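Filed under: Local Business

Pangaribuan shops to get longer hours on loading bays

Delivery drivers in the Pangaribuan district will be able to use curbside loading bays until 3 p.m. starting in February, the city's parking office said. The bays now close to trucks at 11 a.m.

The change covers 41 bays on the streets between the old market and the bus station. Shop owners have asked for it since the bus lane opened and pushed most deliveries into the early morning.

"We had bread, produce and paper goods all showing up in the same two hours," said Marlina Latuheru, who runs a grocery on Vavivano Street. "Drivers would circle, give up and come back the next day."

The parking office received 286 written comments on the plan. Most were in favor. People living above the shops were more divided, and several asked that engines be turned off during unloading. That rule is now part of the plan, with a warning for the first violation and a fine after that.

Ridwan Lau, who handles curb permits for the city, said the bays will go back to regular paid parking at 3 p.m. and stay that way through the evening. New signs will go up block by block, starting at the market end. Until a block has its new signs, the old hours apply there.

Permits cost the same as before. Businesses that already hold one do not need to apply again. The city has issued over 3000 of them, including those for vans based outside the district.

Yufang Ren, owner of the Flunelard furniture store, said the later hours would help with larger orders but that she would have liked a bay closer to the corner. The parking office said bay locations will be reviewed in the fall.
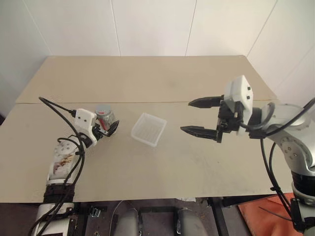
Photo: Qistina Saragih

Contact the newsroom | Copyright Rerniron Local News | Back to top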